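Campos Introduces Pado Gripper Kit for Teaching and Bench Automation

Two-finger kit ships with wrist camera mount, practice blocks and Drusari software

NOKERO - Campos today opened orders for Pado, a two-finger gripper kit for small robot arms. The kit is meant for schools, training centers and small shops that want to teach or test pick-and-place work on an ordinary table, without building a work cell first.

Pado comes as a boxed set. It includes the gripper, a mount for a small wrist camera, a spare set of fingers, a bag of colored practice blocks, a roll of tape for marking target areas, and a printed setup guide. The software side is handled by Drusari, the company's recording and playback program, which runs on a standard laptop. Buyers supply the arm.

The first exercise in the setup guide is called Block to Square. The user tapes a square on the table and sets out the blocks, and the arm moves them into the square one at a time. The arm can be driven by hand through Drusari or run from a recorded routine. The camera rides with the gripper, so the view on the laptop always includes the fingers as well as the work.

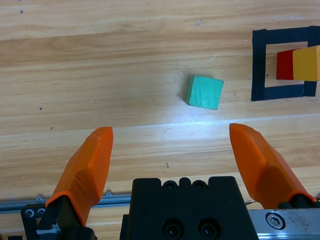

Wrist camera view during Block to Square: the green block on the open table, with the red and yellow blocks at the taped square.

Campos chose the exercise because it covers most of what a new user needs to learn. The fingers have to be lined up with the block before they close. The arm has to come down to the right height. A block that is set down close to another one leaves less room for the next, and the user has to decide what angle to come in from. The guide has 6 exercises in all, and each one adds a step to the one before it. The last asks the user to sort blocks by color into separate squares.

Setup

The gripper bolts to an adapter plate at the wrist of the arm. Plates are offered for several common patterns, and a blank plate is available for customers who want to drill their own. Campos expects a first-time user to need roughly 2 hours from opening the box to a first recorded pick. Most of that time goes to mounting the gripper and running the camera check in Drusari. Hex keys for all fasteners are in the box.

Routing the cable takes some care. The guide shows where to tie it down so that it does not pull tight when the wrist turns. Campos recommends moving the arm slowly through its full range once before any recording is made, and again each time the gripper has been taken off and put back.

The fingers are molded plastic and are treated as a wear part. They can be changed without removing the gripper from the arm. Replacement sets are sold separately, and the drawing for the finger base is included with the software so that customers can make their own shapes for odd parts. Fingers made by customers are not covered by the warranty, but using them does not affect coverage on the rest of the kit.

Recording and playback

Drusari stores each run as a single file that holds the camera video, the arm position and the opening of the gripper. A run can be played back, trimmed, copied or exported for use in other programs. Teachers can collect runs from a whole class in one folder and compare them on one screen.
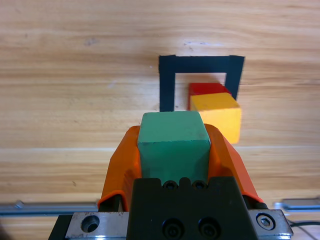

The program also has a marker button, which drops a note into the file at the moment it is pressed. Trial users asked for this early on. It lets an operator mark a good grasp or a missed one while the arm is still moving, and it saves going through the full video later to find the spot. Markers can be given names and colors, and runs can be searched by marker.

Before release, Campos lent Pado kits to training programs in the Nokero area. Users there logged 241 hours of recorded runs. Several changes came out of the trial. The camera mount was made stiffer after users reported a shaky picture at higher speeds. The tape supplied with the kit was switched to a type that lifts more easily. The default closing force was lowered, and the setting was moved to the main screen of Drusari - in the trial version it was two menus down and many users never found it.

Limits

Pado is built for light, rigid objects with flat or gently curved sides. It is not intended for food handling, wet locations or work alongside people without the safety measures required for the arm it is mounted on. It has no force sensor in the fingers. Customers who need one should wait for a later version or look at other equipment.

Shiny table surfaces can cause bright spots in the wrist camera picture. The guide suggests moving the lamp or turning down the exposure in Drusari before starting a long session.

Availability and support

Orders are open now through Campos and its regional dealers, with first shipments planned for December. Each kit carries a warranty of 2 years on the gripper and the camera mount. The Drusari license is included and does not expire. Schools may order in classroom packs, which add extra blocks and finger sets. Phone and email support is included for all buyers.

About Campos

Campos designs and sells grippers, mounts and software for small robot arms. The company is based in Nokero.

We use cookies to remember your settings and to see how our pages are used. By continuing to browse this site you agree to our use of cookies. Accept | Manage settings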